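Notebook, hydroponics bench, Gosine annex
18th May

Nutrient line B, third mix. Continuing from the last entry, where the conductivity had drifted up over the week with no matching rise in uptake.

Drained reservoir B at the start of the session and rinsed twice with tap water, once with deionized. White crust on the inside of the lid and along the fill mark, mostly on the side facing the window. Scraped a little into a vial, dropped dilute acid on it, fizzed. Carbonate. That fits with the city water getting harder, which the utility notice said to expect until July.

Changed over to the Cuvirel two-part concentrate for this mix. The old one-part was close to its date and the bottom of the jug had settled out into something like wet sand that would not go back in with shaking. Poured the remainder into the waste drum and wrote it up on the drum sheet.

Mix procedure as done today:
Filled to the mark with deionized, 79 liters.
Part A in first, stirred, left to stand while I cleaned the probe.
Part B in second, slowly, along the wall.
Adjusted down with the phosphoric, small additions, wait between each.

Conductivity before the concentrate went in read as near zero as the meter goes. After A and B it settled at 700 on the old meter, ppm scale. The new meter wanted to report in millisiemens and would not show ppm until I found the setting, two menus down under Display. Left it on ppm. Please leave it there, the wall chart is in ppm and the log is in ppm.

pH probe: slope poor at first calibration. Soaked it in storage solution, tried again, slope acceptable but response slow in the 4 buffer. Junction is probably fouled. Ordered a replacement from Wongsuwan, part number is on the inside of the cupboard door. Until it comes, give the reading a full two minutes before writing it down.

Lettuce, trays 1 to 4. Tip burn on the inner leaves of tray 3 only. Trays 1, 2 and 4 clean. Tray 3 is the one under the old fan, and the old fan has been cycling off when the room warms up. Calcium in the mix is the same for all four, so I am treating this as an airflow problem until shown otherwise. Swapped the fans between trays 2 and 3. If the burn moves to tray 2 in new growth then it is the fan. If it stays on 3, look at the drip line.

Drip line check: collected from each emitter on tray 3 for one minute. All within a few milliliters of each other except the last one on the return side, which gave under half. Pulled it, found a plug of root hair and algae, cleared it with wire. Retested, now in line with the others. So that is two changes on tray 3 in one day, which I would rather not have done, but I was not going to leave a blocked emitter in place for the sake of a tidy test.

Basil: cuttings from the Gellell stock, 116 set, in rockwool. No counts of rooted versus not until the cubes can be lifted without tearing. Dome vents opened one notch.

Algae on the cube tops again. The black film covers help where they sit flat, and they do not sit flat on the corner cubes. Cut a few with a longer flap and will see if they hold.
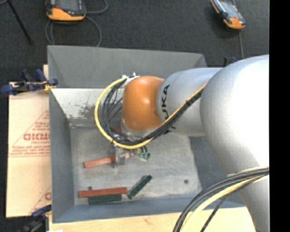
Lights: timer on rack 2 was running 40 minutes behind the wall clock, presumably from the power cut. Reset. Rack 1 has the battery-backed timer and kept time. Worth getting a second one of those.

PAR at canopy, rack 2, center: 200. Corners lower, as always with these fixtures. Raising the lamps would even it out at the cost of the center reading, and I do not think the corners matter enough for lettuce. Basil may be another story. Leave as is until the cuttings are established, then measure again with the sensor on the short stand.

Runoff from tray 1 tested slightly above the feed, tray 4 the same. Tray 2 not sampled, cup tipped over.

To do:
Recheck reservoir B conductivity and pH in the morning before the pumps start.
Descale the lid and the float switch.
Move the acid bottle back to the vented cupboard.
Ask purchasing about the deionizer cartridge, the indicator has gone amber.
Relabel tray 2 and tray 3 fans.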